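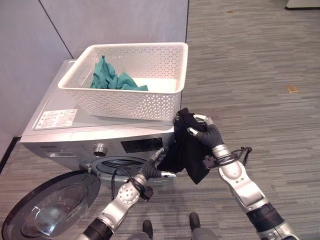 Reading Old Books About the Rise and Fall of States
Handout for the third meeting

Welcome back, everyone, and thank you for the lively talk last time (I went home with more notes than I brought!). We ran out of minutes before getting to the question that Unnur Brynjólfsdóttir raised near the end, which was how much we should trust a writer who claims to have found a pattern in history. I promised to start there, so I will, although I'm going to come at it the long way around, as I tend to.

Our reading is the opening chapter of "The Slow River," by Ignacio Troncoso, first printed in 1869. Please don't be put off by the length of his sentences. He was writing for people who had long evenings, and once you get used to him he is good company. If you find yourself lost, read a paragraph out loud. It helps me every time.

What Troncoso is trying to do

He takes one trading state, Brultska, and follows it from a huddle of river landings to a power that collected tolls on both banks, and then down again. His claim is that the decline began while the place still looked strong. The tolls were at their highest and the granaries were full, and the town of Istance, where the two branches of the river meet, had grown to 3000 households. What had changed, he thinks, was who did the work of governing. The older families had stopped sending their children to serve in the river offices and had started paying others to go.

You'll notice that he never quite says this was a moral failing. He comes close in the passage about the empty benches at Tima, and I'd love for you to mark the exact sentence where you think he crosses the line, if you think he does. I have changed my own mind about it more than once.

Some things to keep in mind as you read

A pattern needs more than one case. Troncoso has one case he knows very well and two he borrows from other writers, and the borrowed ones are thin. Watch how quickly he moves past them.

Dates can be chosen to fit. When does a state "begin"? He starts his count with the first toll charter, but he could just as well have started with the landings, and then his tidy life span for Brultska would stretch by several generations. This is the commonest weakness in books of this sort, and it's worth learning to spot early, so please go slowly over pages 3 to 20.

Writers have their own times on their minds. We know very little about Troncoso's life, but his worry about idle heirs comes up so often, and with so much heat, that I suspect he had some living ones in view. That doesn't make him wrong about Brultska. It does mean we should ask what he might have left out, and my own candidate is the silting of the lower channel, which gets a single footnote.

Words we'll need

Charter: a written grant of rights, here the right to collect tolls.
River office: Troncoso's name for any post connected with the landings, from clerk to judge.
Cyclical history: the view that states pass through similar stages, one after another, the way people pass through childhood and old age.

That last comparison is a very old one and very tempting, and we'll spend a good part of the hour on it. A person has a body that wears out. Does a state have anything like that? Bring an opinion, even a half-baked one (I like the half-baked ones best, they give us more to do).

For next time

Read the second chapter as far as the flood. Write a page on one event that Troncoso treats as a sign of decline, and tell it again as if you were a hopeful person living in Istance that year who had no idea what was coming. Handwritten is fine. If you couldn't get hold of the book, I keep a spare copy and you are welcome to borrow it overnight, so long as it's back before the May session.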